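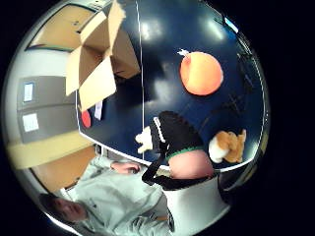

Soft toys, the orange ball and a cardboard box on the navy top

Ludard Activity Table, Navy Gloss

I dithered over this table for most of December, going back and forth between it and the plainer Stakus, and in the end it was the color that won me over. It's a deep, inky navy, and soft toys look wonderful against it. We use ours for sorting plush before it gets boxed up, and there's plenty of room to spread out a good armful of animals and still have somewhere to put the box.

The thin white line across the top is handy too – I like to keep finished toys on one side of it and the ones still waiting on the other.

My one grumble is the shine. Every little white speck shows up on that dark gloss, and so do the ceiling lights, which can be tiring by four in the afternoon. I wipe mine down with a soft cloth and try not to look too closely (I don't always manage it!).

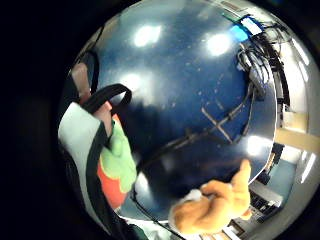
Price and delivery

I paid around 300 dollars through Drorkico, a bit more than I'd planned, but it came well wrapped and the two of us had it standing before lunch. If you can live with a cloth always close by, I'd happily recommend it – and I may yet order a second one for the back room.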